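Ticket 130 – Phone-to-stand chore, Zonari cell
Opened 16/03/2022 by Yhon Arboleda
Status: open

Hello everyone, and thank you for being so patient with me. The job is still putting phones on their stands, and the grip still slips on the glossy ones at Paucar settings.
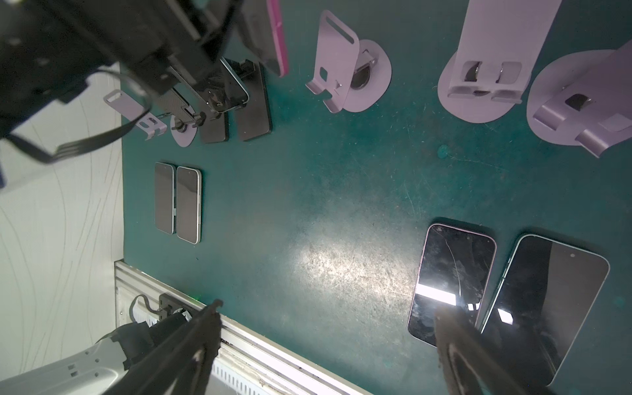
Can it run overnight without a person there yet?
Not yet, because it still needs someone to reset it after a dropped phone.

I've gone back to the Fenov grip profile and lowered the closing force by 3 steps, which I hope is gentle enough. 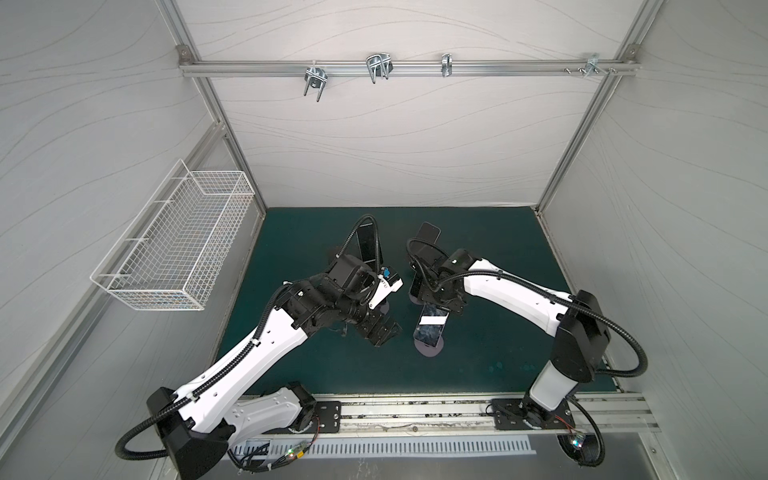
My own feeling is that household chores are a good way off, though a shop counter may be closer – the items there repeat. Lining up two arms is the slow part for me. With both grippers holding a phone upright and nearly meeting mid-mat, I'd like a wider gap in the plan before we try the next 2 runs. I'll write again once the Clamadero update is in.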